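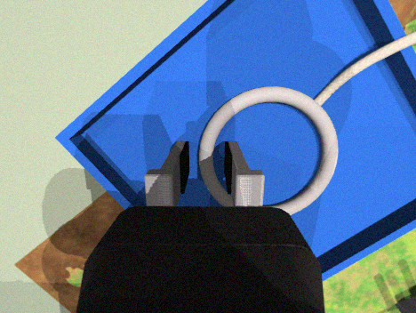

Clurnia Seed Names

A word list of common names for garden beans, peas and squash, with spellings, places and the years people used them

What's in the box

Clurnia is a table of 1496 names that gardeners have given to the plants they grow and save. Every row is one name as one person wrote it down or said it out loud. If three neighbors spell the same bean three ways, you get three rows, and that's the fun of it! Spelling drift is half the reason I started collecting.

The names come from seed packets, letters, swap meet lists, church cookbooks, and a lot of masking tape stuck on jars. The oldest sources are handwritten and some were a real slog to read (brown ink, brown paper, bad light). Where I couldn't settle on a letter I put a question mark in its place, so a search for exact text will miss a few rows. Try a loose match first.

Files

names.csv has the main table, one row per name
sources.csv has one row per source, joined on source_id
groups.csv links names that I believe point to the same plant
notes.txt is long and rambling and worth reading if you like beans

Columns in names.csv

name_id: a plain number, never reused
name: the name as written, odd capitals and all
name_clean: lower case, no punctuation
crop: bean, pea or squash
region: a state or a river valley, sometimes blank
year_from and year_to: the years the source covers
source_id: see sources.csv
heard: yes if the name was spoken, no if it was written

Please don't read too much into region. It says where the source was made, and seeds travel in coat pockets. One family in the table carried the same pole bean through four states and gave it a new name in two of them.

How the names were gathered

Rimix, the little seed swap I belong to, let me copy its old mailing lists, and that gave me the first 600 names in one winter. After that it was slower going. I wrote to people, sat at kitchen tables, and came home with more squash than I could eat. Spoken names were typed up the same evening, then read back to the speaker over the phone whenever I could reach them.

Volodymyr Hnatiuk checked the groups file line by line and split 19 groups that I had lumped together too eagerly. He also talked me into keeping the blank regions blank, and I'm glad he did.

Groups are the shakiest part of the whole thing. I matched plants by seed color, pod shape and growing habit as people described them. There's no lab work behind any of it. Each group has a confidence value of high, medium or low, and for serious work I would drop the low ones.

Known problems

Squash is thin. People love to talk about beans and they talk about squash only when asked.

A handful of names contain slurs or mean jokes about neighbors. They are kept in the table with flag set to 1 in sources.csv, so filter on that before you print anything for a classroom.

The year columns for the Herath letters are guesses from postmarks. There are 13 letters and four of them have no postmark at all; those rows have year_from left empty.

Quotes inside names are doubled, in the usual CSV way. Some older spreadsheet programs choke on this. Open the file as UTF-8 or the accents will turn to mush.

Using it

You can use the tables for anything you like, including things you sell, as long as you name Clurnia as the source and pass along the same terms. I'd love to see maps! Someone has already made a crossword, and the Ledley branch of the repository holds a small script that draws a spelling tree for any name you give it. It needs Python and nothing else.

Sending in names

Open an issue with the name, the crop, the place, and who told you (first name is plenty). Photos of jar labels are very welcome. New rows go in each January, once the seed lists have come out and I've had time to read them all properly.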